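Reading time: 4 min

# Sordale desk-and-lamp set

README, last touched Jun 26, 2025. Maintainer: Attila Szilágyi. Written quickly, fix what you find.

## What this is

Recordings of small desk jobs at home-style furniture. Mostly lamps and the stuff that lives next to lamps. Move the lamp back from the edge, turn it, slide it under the shelf, clear a cubby, put the things back. Nothing fancy. The point is the desk, so the notes below are mostly desk notes.

3 rooms – Odska, Győri, Kurus. Named after the doors, don't read anything into it. Each room has its own desk and its own habits. 20 tasks per room. 60 in total, a handful shared by name but not by layout, so check the room before you merge anything.

## Layout of the folders

- `rooms/` one folder per room, lower case, no accents (so `gyori`)
- `tasks/` plain text, one task per file, start state and end state
- `notes/` whatever got typed up on the day. Uneven. The March ones are thin.
- `splits/` train and held-out lists

Task files are short on purpose. Start state, end state, one line for anything odd. If a task file and a note disagree, trust the task file.

## The desks

Most of the white furniture is desk and shelving in one unit, which matters more than you'd think. Shelf over the top means less room to lift. A tall lamp can't go straight up and over, it has to come forward first. We wrote "lift" in a lot of the early task files and then changed it to "bring forward, then lift". Some old ones still say lift. Same job.

Open cubbies count as part of the desktop for labeling. Side panels don't. Screw holes are screw holes, please stop tagging them as marks or dirt.

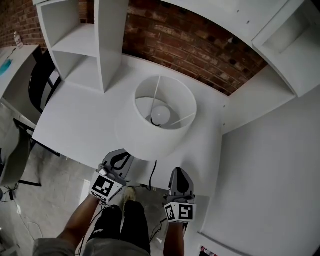

*White lamp on the desktop, cord over the front edge, both grippers in front of it.*

## Lamp notes

Fabric shades dent. Handle by the base where you can. If a shade goes out of shape during a take, stop, straighten it, start over, and write it in the notes. Don't push on with a crooked shade, it messes up the end state check.

Cords. The cord is part of the lamp. If the lamp moves back and the cord is still over the front edge, thats fine unless the task says "tidy cord". Tidy cord means off the front edge and behind the lamp, no loop left on the desktop. Unplug before the take – always, also when the bulb is off.

Black cord on a white desk is easy to label. Other black cables can be near it, look where the line starts before you call it a lamp cord. Got this wrong a lot in the first pass.

Bulbs: only label when visible. Open-top shades seen from above usually show the bulb and the wire spokes, seen from the side they don't. No guessing.

## Start and end states

Position of the lamp is given in words, not numbers:

- `front` – near the front edge of the desktop
- `mid` – you could set a notebook in front of it
- `back` – touching or nearly touching whatever is behind
- `under` – some of the shade is below an overhead shelf

`under` wins over the other three. We argued about that, it's settled.

Shelf modules are upper and lower compartment, counted from the desktop. Overhead cubbies are left or right as you stand facing the desk. Not as you look at the picture, in case it got rotated.

## Known problems

- Odska: desktop isn't level. Round things wander. Skip the pencil tasks there if you need a clean end state.
- Győri: desk got swapped for a slightly deeper one partway through, so `back` is further back in the later notes.
- Kurus: two task files have the same title. One is the books, the other is the box. Will rename.
- Shade labels say "lampshade", "shade" and once "hat". Map all to `shade`.
- Label spot check was 100 clips, picked by hand, so not random. Don't quote it as an error rate.

## Splits

Held-out is by task and not by clip. Don't shuffle clips across, the desks look the same from one take to the next and your numbers will come out too nice.

## To do

Rename the Kurus files. Redo the March notes for teh cubby tasks. Add the side table once it has a drawer that closes.

Corrections go to Attila, with the room and the task file name in the first line please.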